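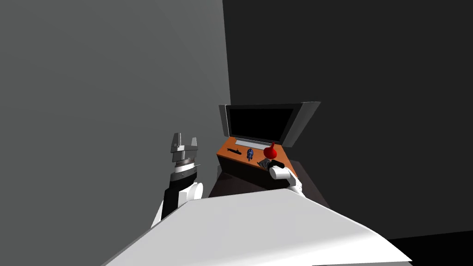 Simulated clearing test, right arm at the front corner of the desk

Has anyone had their job planned from a simulation?

Posted by Aurora Brandão

I run the packing desks at Salgado, 16 people on my shift. Management wants two-armed robots from Irkton to clear and sort small items, and so far all we have is renders like these. They say 500 practice runs in simulation and then it's "ready for the floor." I don't buy it. The desk has a few toys on it. Ours never look like that. What happens to my people? 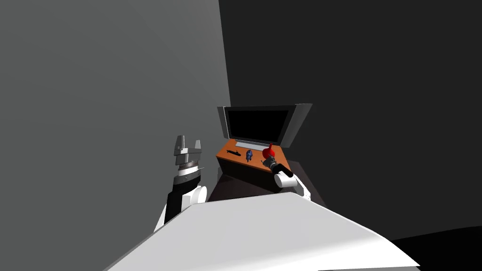

2 replies

Malathi Arumugam

We went through this in May at Sutley. Jobs didn't vanish, they got duller. Two of my best sorters now mostly reset the machine and pick up what it misses. Ask who does the resetting, what grade that is paid at, and whether it counts toward your hourly targets. Get it in writing. Ours was left vague and we are still arguing.

Ask for runs with messy desks too. A red thing by a gray tray and a blue figure on open wood is the easy case. 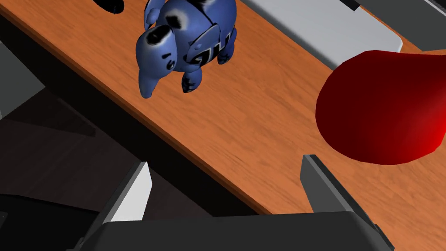
The gap between the fingers matters as well, so take your widest and thinnest items to the vendor and have them try those. We had 34 item types and the quote covered almost none of the soft ones - polybags, mostly. I'd hold off agreeing to any shift changes until you've watched a real one work a full shift.

Eduardo Amaral

It's coming either way, just learn to run it. My cousin did a 3 day course and he's fine.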